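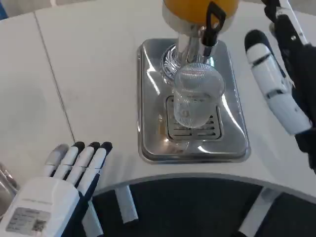

Self-service juice counter opens at Riviere hall in Brondau

BRONDAU – Visitors to the Riviere hall can now pour their own juice at a new counter next to the reading room. It was opened on Wednesday at 5 in the afternoon and will stay in use through November as a trial. After that the city will decide if the hall keeps it.

The counter has a white, curved top and a juice dispenser with a black tap handle. Guests take a clean glass from the shelf behind the counter, put it on the metal tray under the spout and pull the handle. What drips from the spout falls through the grate of the tray, and the staff empty it every evening.

The dispenser was delivered by Stillaretti, a small company from Firnberg which until now has worked mostly for hotels and their breakfast rooms. For Brondau it is the first such counter in a public building.

"In a hotel the guests come all together between seven and nine in the morning," said Lionel Delaunay, who is responsible for the hall. "With us they come one by one during the whole day. We wanted to see if the juice stays fresh and cool also in the slow hours, and if people are comfortable to use the tap without help."

The hall had a bottle machine in the same place for many years. According to Delaunay it was out of order several times last winter, and the repair became more expensive each time. In its last full year it sold 2,157 bottles. Most of them were water and orange juice, and a large part of the empty bottles was left on the window sills and under the chairs.

With the new counter there are no bottles. The hall bought glasses, and they are washed in the kitchen on the ground floor. Guests who want to take the drink outside may fill their own bottle if it fits under the spout. Tall sports bottles do not fit, and Delaunay asks visitors not to hold them at an angle under the tap. On the first evening a good amount of juice went on the counter in this way.

In the first two weeks only one kind of juice will be served at a time. It begins with orange, and apple from a press near Firnberg comes next. A second dispenser is possible, but the counter has only one cold storage place below, and it is already full with the reserve containers.

Payment is made at the front desk, where visitors receive a token. Holders of the yearly hall card get their first glass free. There are 1,506 card holders at present, of which 828 live in Brondau itself and the others in the villages nearby.

Not all visitors are happy with the change. Some regular guests of the reading room wrote in the comment book that they miss the cold water from the old machine. Delaunay said that tap water is free and that a jug will be placed on the counter from next week. Another comment asked for smaller glasses for children, and these have been ordered.

The counter is open during the normal hours of the hall, but the last glass is served half an hour before closing, so that the staff can clean the spout and the tray. On evenings with concerts it stays open until the end of the break. Glasses may be taken into the reading room but not into the concert room.

Opinions about the counter can be written in the comment book at the front desk until the end of the trial.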